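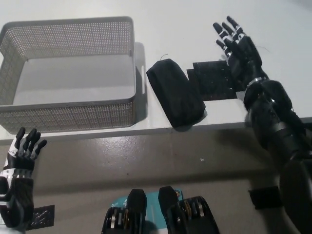 A mesh basket on one of the sorting tables at the Plirkville centre.

A household textiles sorting room will open to residents in Plirkville on 15th December, following approval of a 12-month trial by the Dissanayake Trust.

Residents may bring clean socks, pouches, cloths and other small fabric goods, which will be sorted into baskets at white tables before being passed on for reuse or mending. The room has space for 60 baskets and will open on weekday mornings.

Lihua Jia, who chairs the trust, said nearly 78 households had already registered. “Small items are often thrown away when they could be mended,” she said.

Bedding and shoes will not be accepted. The trial will be reviewed in June.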